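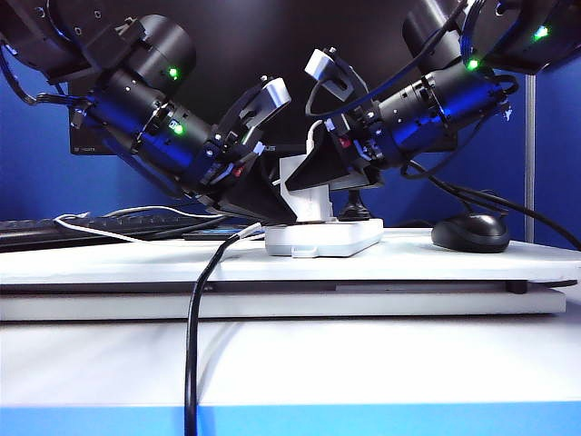
# Can a machine tidy my desk yet?

My neighbor Raluca Bucur asks me every September if she can already buy a robot for the house. I work near such machines in Landeg, so she thinks I must know. My answer is still "not yet", but it becomes longer each year.

Think of an ordinary desk. It has a keyboard, a mouse, a power strip and too many cables. For me, to clear it is two minutes of work, and I do it while I think of dinner. For two arms it is a hard job. A plate or a box keeps its shape when you lift it. A cable does not - it bends, it catches on other things, and it pulls them along. Also, when two grippers come close together over one small object, each is in the way of the other, and the planning must be very exact.

On the shop floor I am more hopeful. There the parts come in the same position, and someone can fix the table so that nothing moves. My colleague Josué Bastos believes that by 2035 a pair of arms will do the evening cleanup in a small workshop. I would say yes for the tools and no for the wires.

At home there is no fixed position for anything. Raluca is 70 and she has drawers I would not open myself. I told her to keep her money for now, and she answered that she will ask again next year.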